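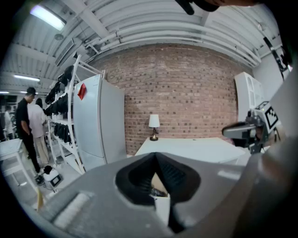

I have used the Zirnex hand-held gripper kit since November and I promised in the other thread to write my opinion. I paid 1,275 pounds for the pair, bought from the Lanthorpe shop, with the software licence included. My purpose is to record table tasks by hand and later teach them to an arm. The printed manual has 98 pages and it is good, although the index is poor. What I like most is the small green light on the mounting of the marker block. It is on the upper edge, so I can check it on the other gripper with a quick look across the table and I do not need to turn to the computer. The body is big. If you have small hands, please try it before you order.

Weight: 452 grams each on my kitchen scale, without the cable. After 90 minutes my wrist was tired, but not painful.

pellworm
Thank you for the long report. How are the finger pads? On the older Katiyar set they became smooth very quickly and I had to replace them twice. I do not want to pay for that again.

quietlathe (thread starter)
The pads are black with a fine texture on the inner face. I cannot say yet how they will be after one year. Up to now mine still hold a plastic cup and a thin card. A thin card lying flat is difficult to pick up, but it is difficult with every gripper I tried.

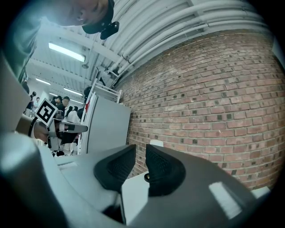 The finger pads, from the operator's side.

dorrit_m
I must disagree about the size. "Big" is too polite. The grey housing takes a large part of the lower view, and when a thing lies close to the operator you lose it behind the plastic. I sent my set back to Lanthorpe for this reason. They refunded me correctly, I have no complaint about the shop.

quietlathe (thread starter)
It is true that the housing hides a part. I place the objects farther away on the table and then I can work with it. But I accept that for sewing or small screws it is the wrong tool.

pellworm
And the markers? In our room the tracking was lost when I turned the wrist.

quietlathe (thread starter)
The markers are on a white cube, and there is one on more than one face. When I keep both hands over the table with the jaws pointing down, the camera above gets two squares on each cube. With a strong turn of the wrist I also lose it sometimes. The Nistilus plug-in fills short gaps, long gaps it does not fill.

dorrit_m
Also mention the cables, please. The shop page says "tidy".

quietlathe (thread starter)
Tidy it is not. You should buy some clips and fix the cables under the table before the first session. I did not, and you see the floor.

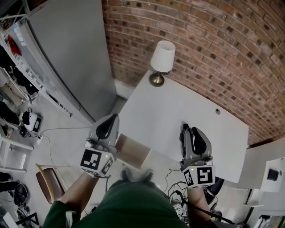
Re: Zirnex kit, is the licence yearly?

hobnail77, December 18, 2021
Does somebody know if the licence must be renewed? The shop page does not mention it and I would like to order before the holidays.

quietlathe (thread starter)
Mine has no end date on the invoice. I would ask Lanthorpe in writing. They answered me the next morning.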